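Fri 29 May

# Sirkus gets its first results in, and I read all of it so you don't have to

My inbox was a mess this morning and every second message was about Sirkus. If you missed it, Sirkus is the once-a-week tablet for hard-to-control high blood pressure that Boros has been working on for years, and last night the company put out the first results from its big trial. I've been covering this drug since it was a line in a slide deck, so of course I stayed up way too late reading the whole thing.

The short version: it worked better than the daily pills it was tested against, by a modest amount, and people seem to have stuck with it. The trial signed up 1,478 adults whose blood pressure was still too high even though they were already on other medicine. Half got Sirkus once a week and half kept taking a standard daily tablet. After the treatment period, the top number (systolic, if you like the proper word) was 4 points lower on average in the Sirkus group.

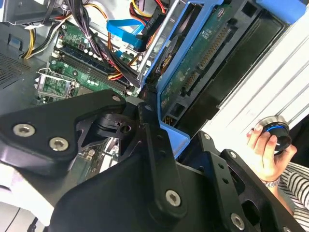 Four points doesn't sound like much, I know! I said the same thing on the phone to Zsófia Fülöp, who ran the trial site in Famiseck, and she laughed at me a little. Her view is that for one patient it's a small change, but spread over a whole town it means fewer strokes. "I have people who have been on three drugs for ten years and we never got them where we wanted," she told me. "Some of them got there this time. I'm happy with that."

What she liked even more was the schedule. Her patients picked a day and stayed with it - lots of them went for Sunday, apparently, right after lunch. She did say the ones who missed their day tended to panic and call the clinic, and the advice on what to do about a late tablet needs to be a whole lot clearer before this goes near a pharmacy.

Now the part I'd want to know if I were taking it. In the Sirkus group, 117 people had dizziness bad enough to report, and that was more than in the daily tablet group. Most of it came in the first couple of weeks. Boros calls it "mild and manageable," and maybe it is, but a drug that hangs around in your body for a week can't be stopped overnight if you feel lousy on it. Irén Balogh, a pharmacist in Grillilmont who had no part in the trial, brought that up before I even got to ask. She wants to see numbers for people over 75, especially falls, and those weren't in last night's release. I went back and looked twice.

I put the question to Boros this morning and got a quick answer from Florante Cruzado in their medical office. He says the breakdown by age is finished and will come with the full paper, along with the kidney results. He wouldn't give me a date for the paper. He did say the company plans to send its application to regulators in January, so I'd hope we all get to read it well before then.

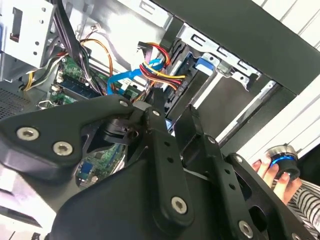 There's also a second study on the way, and this one I'm pretty excited about. It will follow 2,000 people for much longer and count heart attacks and strokes instead of just cuff readings. Nanami Hosoda is leading it, and she told me they'll take patients with mild kidney disease too, a group the first trial left out completely. Sign-up starts this fall. She's still looking for clinics outside the big cities, so if you work at one and you're curious, her team wants to hear from you.

On price, we know zero. I asked, and Cruzado said it was too early to talk about it. Enikő Magyar from the patient group in Grillilmont thinks it's exactly the right time to talk about it, and she's writing to the company this week to say so. A lot of her members pay next to nothing for the daily pills they take now, and she's worried they'll hear good news about a weekly tablet and then find out it's out of reach.

One more thing, and please take it seriously - don't change or skip your current medicine over any of this. You can't get Sirkus outside a trial yet, and last night's release hasn't been through peer review. If you've got questions, save them for your next appointment or call your pharmacist.

I'm talking to Hosoda again next week about how the new study will handle missed doses, so send me your questions for her before then.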